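From: Yolotzin Sandoval
To: Javance robotics club list
Date: 6 December 2023
Subject: Re: kitchen task for the Dullorby meet

Mudassar Kakakhel wrote:
> Are we still doing bowls? And who has the scoring sheet?

Yes, still bowls! I've got the sheet, and I read it twice on the bus (so I missed my stop). We get 6 minutes a run, and steel bowls and plates both count. 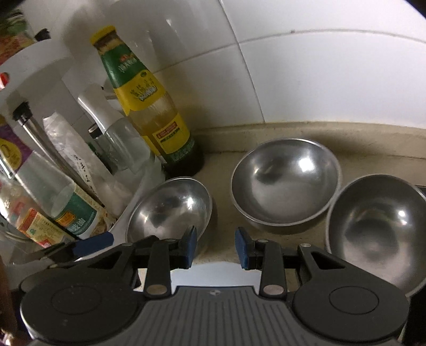

I'd like everyone to get a turn on the hand gripper before the break, even if you signed up for coding only. You learn so much about where the fingers want to go just by trying it yourself. So far we have 37 demos saved and I'm hoping for 45, which sounds doable to me if people show up!

What I need from you:

1. Practice the rim grab. Come in with one finger on each side and tilt the bowl up on its edge, slowly please.

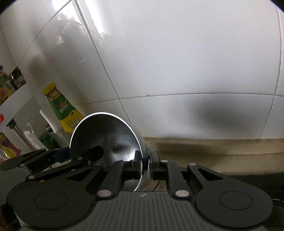
2. Write down your start and stop times. Last June we lost a whole afternoon at Clorncombe to missing times, and I'm still a little sore about it.

3. Leave the other bowls standing when you tip one up. Shiny steel is hard on our vision code, so the more bowls it has to sort out, the better.

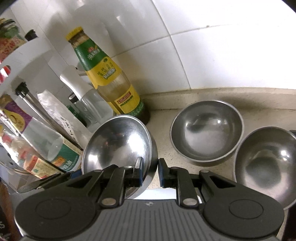 Plates are worth 2 extra points each, by the way, and I think we should go for them. The thin rim gives the fingers less to hold, but I'd love to see us try.
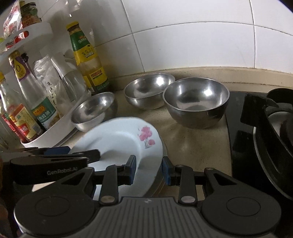 Stefanou thinks we should get the bowls solid first and add plates only if there's time left. Fine by me, if the rest of you agree. Write back with the afternoons you can make it.

Yolotzin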